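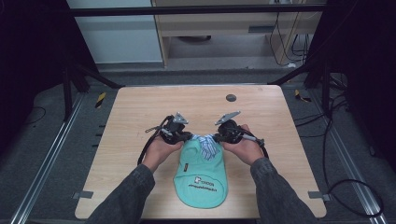
Teaching by Hand: Notes for the Nedia Workshop Talk
2 Mar 2018
By the Hapeta project team

Slide 1. Start with the question we get most: why not program the motion? For a metal part in a fixture, we do. For a cap or a shirt, the cloth sits differently every time, and a fixed path misses.

Slide 2. Three ways to show a robot a task. Push the arm through it. Drive the arm from a remote station. Or leave the arm out and have a person do the job with grippers held in the hands. Say that most of the talk is on the third one. Betutent uses the second and I'll come back to them.

Slide 3. Handheld grippers. The person works with two fingertips per side, same as the robot will. If you can't do the task with the grippers on, stop there and change the task. Fabric caps are our test item. Soft, small, and the lining bunches up when you pinch it.

(Pause. Someone will ask about gloves. Gloves give you five fingers and the robot doesn't have five.)

Slide 4. Numbers. 1,886 demonstrations kept since January. Six operators. A new operator does 30 practice runs before we save anything. We tried fewer and the early runs were jerky, with a lot of regrasping.

Slide 5. What makes a good demonstration.
- Keep the grippers where the head camera can see them.
- Close fully or open fully. Half-closed confuses the training.
- If you drop the cap, pick it up and keep going. Recoveries are worth keeping.
- Same speed at the end of the shift as at the start. Hard to do. We cap sessions at 200 runs.

Slide 6. Remote control compared. Betutent's operators feel the arm's limits right away, so they never record a reach the arm can't make. Ours do, and we have to filter those out later. Their runs take longer. Don't get pulled into which is better, it depends on the job.

Slide 7. Open problems: cables catching on sleeves, tired wrists, thin fabric slipping. Ask the room what they use on fingertips.

Leave time for questions. Skip slide 6 if running late.

Recent talks
Remote Stations on a Small Budget
Sorting Soft Goods at Cinwood
Filtering Bad Demonstrations
Fingertip Materials Compared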